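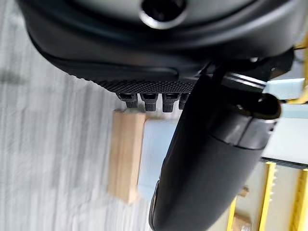
Figure 9. Silver ring at the upper part of the finger.

Section 9. Storing small parts on the Kaltimico shelf

This section explains how to place metal cylinders and soft shoe-shaped covers on the shelf unit after it is assembled. Please read all steps before you put the first item. The order code for spare boards is Valtow 548.

9.1 Before loading

1. Check that every board sits flat on its supports. Press each corner with your hand.
2. Wipe the boards with a dry cloth. Do not use oil or wax.
3. Keep 40 cm of free floor in front of the unit, so that a person can stand there and turn.

Caution: Do not climb on the boards, also not on the lowest one.

9.2 Placing the items

4. Put the metal cylinders on the top board, standing up, with the lid on the upper side.
5. Leave a small gap between cylinders. They must not lean on each other.
6. Put the soft covers on the board under it, with the opening up and the toe in one direction.
7. Lift each cover completely over the front lip when you take it out. Do not pull it across the lip.

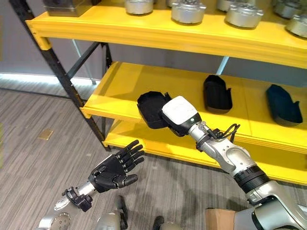 Soft covers lose their shape when something heavy lies on them for a long time, therefore they get their own board. Never stack them, even if the space is small. A cover must stand like the upright one near the center of the middle shelf, with the heel edge free. If it lies tilted on its side, as the dark navy-blue one farther right, set it up again before you add more covers.

Note: One board may carry 19 kg when the load is spread evenly. For heavier items, see the table of loads in section 11.

9.3 Regular check

8. Every August, empty the unit and tighten all screws of the posts.
9. Replace a board if its front lip is cracked or bent. Use only boards of the same width.

Revised 7 Apr 2024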